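Skusamwood Nindska Practice Pad Review

April 24, 2020

I've been drumming for 20 years and I've owned way too many practice pads. Most of them end up under the couch. The Nindska from Skusamwood has been on my snare stand since January, and I figure that's long enough to have a real opinion about it!

First, the basics. It's a 12-inch pad with a gum rubber top on one side and a softer, quieter surface on the other, and a birch core between the two. It sits in a regular snare basket just fine, or you can put it flat on a table (there's a thin foam ring that keeps it from wandering off while you play). It's heavier than it looks in the catalog. I like that, but if you carry your pad to lessons on a bike you might not.

How it feels

The rubber side is lively. Maybe a touch livelier than my actual snare — double strokes come out so easily that I got a little lazy the first couple of weeks and had to go back and work on them on a pillow. If you tune your snare medium to low, like I do, expect a bit of a jump when you go back to the kit. Marching players will probably love it, though, because it's close to that tight, high-tension bounce.

The soft side is another story. There's much less rebound and you have to lift every stroke yourself. I use it for the last part of my warmup, 2 pages out of an old rudiment book, and my forearms know about it. Flams sound kind of mushy on this side but accents are nice and clear.

I switched back and forth with my old Gil pad for a whole evening to see if I was imagining things. The Gil is drier and a bit stiffer out at the rim. On the Nindska I can play almost out to the edge and still get the same note, and that's great for anyone whose aim wanders at fast tempos (hi, that's me).

Noise

My neighbor Ye-seo Ok works nights and sleeps on the other side of my wall, so I asked her. She can hear the rubber side as a light tapping if her TV is off, and the soft side doesn't reach her at all. I use heavy 5B sticks, so with something lighter you'd probably do even better. Put a folded towel under the stand legs if you have hardwood floors. It helped more than I thought it would.

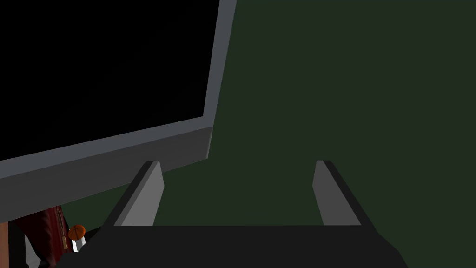
Wear and small complaints

The rubber has gone a little shiny in the middle, with no dents and nothing peeling. The logo on the soft side started flaking almost right away, and I really don't care, but if you're fussy about looks, now you know. It also picks up every bit of dust and cat hair in the room. A damp cloth takes care of it.

My one real gripe is the carry bag. The zipper snags on the lining, and the stick pocket is too short for anything but the stubbiest sticks. I gave up and went back to my Zandholm bag, where the pad fits with room left over for a metronome and a book.

Should you get one?

If you only want one pad and you need to keep things quiet some of the time, yes, I'd buy it again. If you already have a good rubber pad and just want something slower to build up your hands, a cheaper single-sided one would do the job. I'm going to try it with brushes next and I'll add a note if the soft side is any good for sweeps.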